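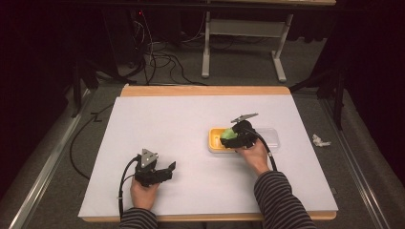 Sorting soft bits with hand-held grippers: how many tries before it learns?

eirini_xenos
Okay, I'm hooked. I've been gathering examples for our tray task all month, one black gripper in each hand, picking soft green pieces out of a shallow yellow tray with a clear container right beside it. We're at 1716 good runs and I still look forward to the next one! My question is about the misses. When the piece squishes out and I go back for it, do you keep that run or bin it?

drestov
Keep it! A model that only ever sees clean grabs has no clue what to do after a bad one. I binned mine for the first 500 and had to go back and do a whole lot more.

Clarkik
Gotta disagree with drestov a bit. Keep the recoveries, sure, but label them. We mixed everything together and ours learnt to fumble on purpose, a little nudge before every pick. Kinda charming, but slow.

eirini_xenos
Ha, I'd love to see the nudge. Labelling I can do. What about the left hand? For this task it mostly hovers open while the right one works.

Torquil Moffat
Park it in the same spot at the start of each run, then let it be. I reckon people fuss too much over the idle hand. More important to shift the tray. Different spot, different angle, every 9 runs or so we moved ours at the Gandness shed and it made a world of difference to the behaviour.

drestov
Every run, Torquil! It takes two seconds.

Torquil Moffat
You try it after lunch with 2743 behind you, mate.

Clarkik
Siding with drestov on that one. Also swap the colour of the piece now and then if you've got others. Ours got very attached to one colour.

eirini_xenos
Moving the tray every run from tomorrow, and I'll dig out some other colours. Will post how the next batch goes.

Contact us | Copyright Triantafyllou Forums | Back to top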